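Open day at the Hivum test kitchens, June

The bus from Piątek let us off at the bottom of the hill and the walk up took 10 minutes. Hivum has the whole upper floor of the building, and Trukon, the packaging company, has everything below it. The signs at the entrance are all for Trukon, so several visitors went in by the wrong door and came back out again.

Registration was a folding table with stickers and a floor plan. The plan was out of date. It showed six rooms, and only 4 were open. The two at the back were being rewired and had tape across the handles.

The first stop was the cold store, where soft fruit comes in before it is sorted. We were given paper coats and stood inside for a few minutes while the guide explained the labels. Each crate gets a date, a grower number and a letter for the variety. They take in over 1000 crates in a season, most of them strawberries, and the rest currants and a few late raspberries. I asked what happens to fruit that is too ripe to sell. It goes to the jam trials or to the staff.

From there we went to the serving rooms. These are set up more like somebody's apartment than a lab, with ordinary tables, padded chairs and a stool or two, and the things on the counters are the kind you would have at home. The idea is that fruit gets handled and eaten in kitchens and living rooms, so that is where the company wants to look at it. Strawberries are put out on a plain white plate, a few at a time. Bruising is checked after the plate has been moved and the fruit picked over.

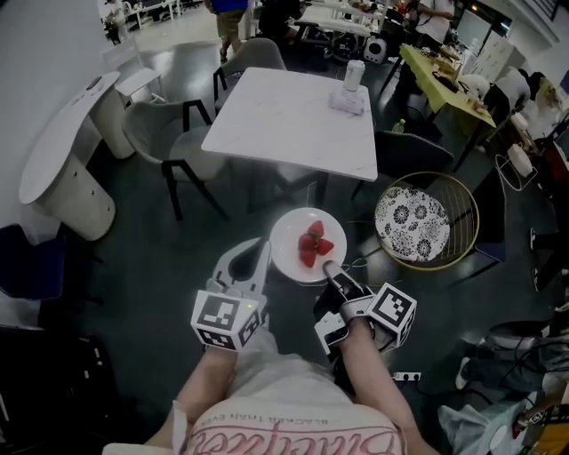

The notes are kept on a one-page form with boxes for color, firmness, smell and marks on the skin. There is a second page for comments, and we were told that hardly anyone fills it in. The forms go into a binder by variety. I looked through the one for Pretilo, a strawberry they have been growing on trial plots for three years. It scored well on color and poorly on firmness, and somebody had written "leaks on the plate" twice.

The tasting came last. There were 32 of us by then, split into two groups, and the second group had to wait in the corridor, which was hot. Pretilo is sweet with a thin skin and not much smell. I preferred the older variety next to it, which was smaller and a little sour. Water and plain crackers were provided. Bring your own pen if you go, as there were not enough.

Parking is limited and the gate closes at 4 in the afternoon. The stairs are steep and the elevator was out of order. The shop by the exit takes cards and sells the jam, and I bought two jars of the strawberry and one of the currant.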